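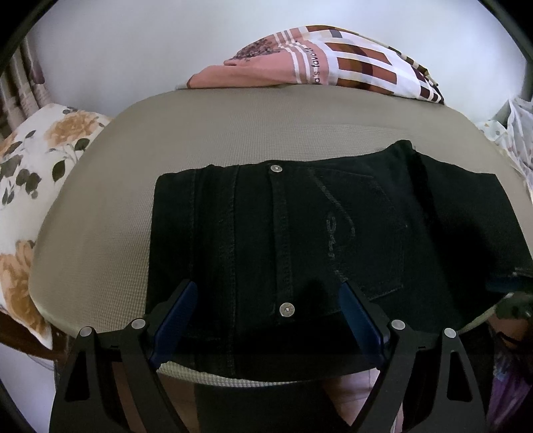
4.2 Folding and Storing Jeans

This section applies to all denim trousers kept in the Sirel wardrobe unit. Shelf inserts are supplied separately (part 257).

1. Fasten all buttons and close the zipper, if there is one.

2. Lay the jeans on a wide, flat surface and smooth the legs from the waistband down.

3. Fold one leg over the other so that the back pockets face outward. Align the side seams.

4. Bring the hems up to the waistband, then fold once more toward the middle.

5. Place the folded jeans on the shelf with the rounded fold toward the front.

Note: Dark denim may be folded with the inside facing out -- this is optional.

Note: A seat may be used as a resting place between steps. Mesh seats should be wiped clean first.

CAUTION: Do not store damp denim. Dye may transfer to light-colored fabric and seat coverings.

CAUTION: Metal buttons can snag woven mesh. Lift the garment clear; do not drag it.

For shelf spacing, see Section 4.3.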